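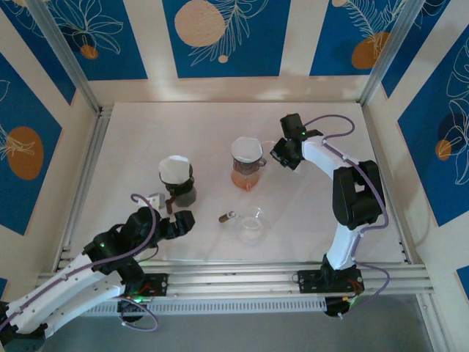 Leaves, flowers and orange circles on the walls round the table.

I signed up for the small traders' course in Ekell with fairly low hopes, and I've come home with a notebook so full I've had to start writing up the margins! Eleven of us turned up on Thursday evening, most still in work clothes, and we didn't stop talking until they wanted to lock up.

The best part was pricing. I've run Jindura, my little tea and spice business, from the back bedroom for two years and I'd never once charged for my own time. So I went through last year's orders line by line — postage, labels, the lot — and found £1,884 that I'd simply swallowed. Gulp. My sampler box goes up to £29 in July, and I feel oddly cheerful about it.

We also had a long chat about borrowing. I'd been eyeing a £4,000 loan for a proper packing bench and more stock, but I'm going to try a smaller order from Ahn first and see how the autumn goes. The woman next to me sells candles through Ekix and swears by taking deposits on wholesale orders (why have I never done this?), so that's next on my list.

There's a second session on tax records. I've already booked my place and bought a new folder for it.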